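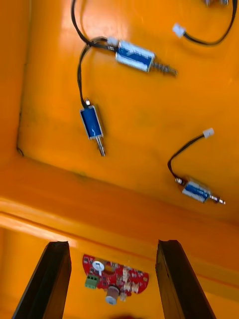

Unit 4: Small Push-Pull Solenoids
Course handout, October 2025

A solenoid is a coil of wire wound on a hollow form, with a steel plunger free to slide inside it. Current in the coil makes a magnetic field that pulls the plunger toward the center. When the current stops, a spring returns the plunger to its rest position.

Parts to know
Coil: the winding, usually under a layer of colored wrap. On ours the wrap is blue.
Frame: the metal housing on the outside. It carries the field around the coil.
Plunger: the moving part.
Leads: thin wires ending in a white plastic connector.

Before the lab
Take one solenoid and untangle its leads by hand. Do not pull on the connector — the crimps come loose easily. Push the plunger in with a fingertip and let go. It should slide freely.

Bench work
1. Measure coil resistance with the meter and write it down.
2. Wire the solenoid to the Cernis driver board with the supply off.
3. Set the pulse to 220 ms and fire it.
4. Repeat at 500 ms. Feel the housing after each set.

Hand in your table at the start of Unit 5. Read the Shakya chapter on magnetic circuits first.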